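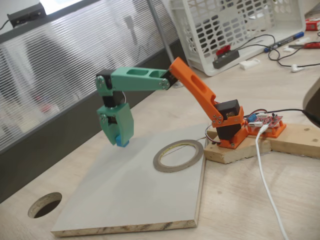
What is a compa-ratio?

A compa-ratio is an employee's base pay divided by the midpoint of the pay range for that job, usually written as a percentage. A person paid exactly at the midpoint has a compa-ratio of 100.

Compa-ratio

The compa-ratio (short for comparative ratio, also written comparatio) is a measure used in pay administration to show where a wage or salary stands in relation to the midpoint of its pay range. It can be worked out for one employee, for a group, or for a whole payroll. The measure is used in setting raises, in planning budgets, and in checking whether people in similar jobs are paid on a similar basis.

Calculation

The formula is base pay divided by range midpoint, multiplied by 100. Some employers leave out the last step and report a decimal, so that 1.00 stands for pay at the midpoint. Decimal results are commonly rounded to 2 places.

Both amounts must cover the same period. An hourly wage is compared with an hourly midpoint, and an annual salary with an annual midpoint. The pay of part-time staff is first converted to a full-time rate. Overtime, bonuses, commissions and allowances are normally left out, although sales jobs are sometimes compared on a target-earnings basis, in which case the midpoint must also be a target-earnings figure.

Example: a clerk is paid $38 per hour in a grade with a midpoint of $40 per hour. The compa-ratio is 38 divided by 40, or 0.95, reported as 95.

Group ratios

There are two ways to find a compa-ratio for a group. The first adds up all base pay and divides it by the sum of all the matching midpoints. The second takes the simple average of the individual ratios. The results differ when the group covers more than one grade, as the first method gives more weight to the higher-paid jobs. Reports should state which method was used. The first is generally preferred for budget work and the second for comparisons between departments.

Relation to range spread

The lowest and highest ratios possible inside a range depend on its spread, meaning the distance from minimum to maximum expressed as a percentage of the minimum. In a range with a spread of 60 percent and the midpoint set halfway, the minimum falls at a compa-ratio of 77 and the maximum at 123, rounded to whole numbers. A narrower spread brings both limits closer to 100.

For this reason, compa-ratios taken from ranges of different widths are not fully comparable. A ratio of 85 may be close to the minimum of a narrow range and well above the minimum of a wide one.

Employees paid below the range minimum are called green-circled, and those paid above the maximum are called red-circled. Usage varies, and some employers apply the first term only to staff whose pay is scheduled for correction.

Interpretation

The midpoint is generally meant to reflect the going market rate for a fully qualified worker, adjusted for the employer's pay policy. Ratios below 100 are expected among new hires and recently promoted staff. Ratios above 100 are expected among long-serving or highly skilled staff. A low group ratio may point to rapid hiring, high turnover, or pay that has fallen behind the structure. The number alone does not separate these causes.

A ratio can also change with no change in pay. When an employer raises its midpoints, every employee whose pay stays the same shows a lower compa-ratio. Year-to-year comparisons therefore need a note of any structure adjustment made between the two dates.

Use in merit pay

Many employers combine the compa-ratio with a performance rating in a table known as a merit matrix. Each cell gives a raise or a range of raises. For any given rating, the percentage is larger for employees low in the range and smaller for those near the top, which moves pay toward the midpoint over several review cycles.

At Nedelcu, a parts distributor, the matrix is applied in December against midpoints adopted for the following year. Employees above the range maximum receive a lump sum in place of a raise to base pay. Wullotano, a regional bus operator, uses no matrix. Its wage steps are fixed by length of service, and group compa-ratios are computed only for its office grades.

Related measures

Range penetration is pay minus the range minimum, divided by the range maximum minus the range minimum. It runs from 0 at the minimum to 100 percent at the maximum, whatever the spread, and is often reported next to the compa-ratio when ranges differ in width.

The market ratio, or market index, replaces the range midpoint with an outside survey rate. It is used where no formal ranges exist, or to test whether the midpoints are still in line with the market.

The Relley ratio, described by Grigore Văduva in a handbook for payroll offices, divides pay by the median pay of current employees in the same grade. Lambros Andreadis objected that a measure built on internal pay cannot detect a grade that is underpaid as a whole. The Rament payroll package reports it as an optional column.

Limitations

The compa-ratio is only as sound as the midpoint behind it. If a job is placed in the wrong grade, or if the survey data are old, the ratio will be misleading even when the arithmetic is correct. It also says nothing about benefits, working hours or total earnings. In small groups a single unusual salary can move the average sharply, and the individual ratios should be read alongside it.

See also

Broadbanding
Job evaluation
Pay compression
Pay grade
Range penetration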